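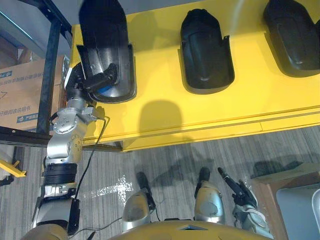

*Black molded parts on the yellow platform.*

## Flilard Wind Ensemble Splits Into Two Sections

The Flilard School wind ensemble will rehearse and perform as two separate sections beginning this term. Enrollment reached 131 students at the close of sign-ups, and the band room is rated for 97 players seated with stands. Music director Rajkumari Tripathi confirmed the change in a notice to families.

Section A will rehearse before first period and Section B after last period. Both sections carry full instrumentation except for bassoon and bass clarinet, which are assigned to Section A only. Students were placed by audition score and then adjusted for balance, so that neither section ended up with a surplus of alto saxophones. Grade level was not used in placement. Students who play in the pit orchestra were given their first choice of rehearsal time.

"The low brass would not divide evenly," Tripathi said. "Two of the euphonium players agreed to cover the second tuba part in Section B. They will use the same mouthpieces they have now and read from a transposed part where needed."

The repertoire is also divided. Section A is preparing a march, a three-movement suite and a chorale. Section B is preparing an overture and two shorter pieces for winds and percussion. One work will be played by the combined ensemble at the winter concert in Agarwal Hall, with the percussion on risers and the flutes and clarinets moved down to floor level. The hall seats 423. The front row will be removed for the combined work and put back at intermission.

Tuning procedure has been standardized. Each section will tune to a concert B-flat from the tuba, followed by a concert A for the flutes and oboes. Electronic tuners may be used at the stand before rehearsal but are to be switched off after the first downbeat. Reeds are to be soaked before the call time. Percussionists are asked to check timpani pitch with the pedals at the lowest position and tune upward from there.
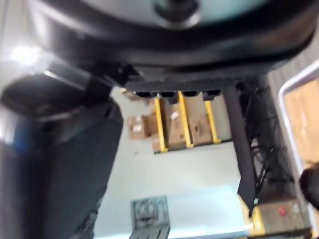

Amplification for the electric bass, keyboard and mallet instruments is being rewired by Abhishek Semwal, who runs sound for the music department. The old arrangement used separate cables from each instrument to the back of the room, and the cables crossed the trombone row. The replacement is a single Trukix stage box at the foot of the podium. Inputs are read from left to right, as one would read the four small sockets set side by side along the lower edge of the black connector block in the photo. Bass takes the first input, keyboard the second, vibraphone the third and marimba the fourth. Semwal asked that students leave the plugs in place between sections and mute at the instrument.

Equalizer settings for each section will be stored separately. The bass will be set lower in Section B, where it doubles the tuba line in the overture. Semwal will post the settings inside the door of the equipment closet.

Lockers have been reassigned to match the new schedule. Large instruments owned by the school will be shared between sections, including all sousaphones and both baritone saxophones. A student sharing an instrument must use an individual mouthpiece and sign the sheet on the storage rack at the end of each rehearsal.

Both sections will enter the Ralar Band Festival, where they will appear as separate ensembles in the same division. Each has been allotted seven minutes for setup. Sight-reading takes place in an adjoining room directly after the performance slot, and cell phones are not permitted there. Departure time and bus assignments will be posted outside the band room.

Requests to change sections must be submitted in writing to Tripathi before parts are handed out.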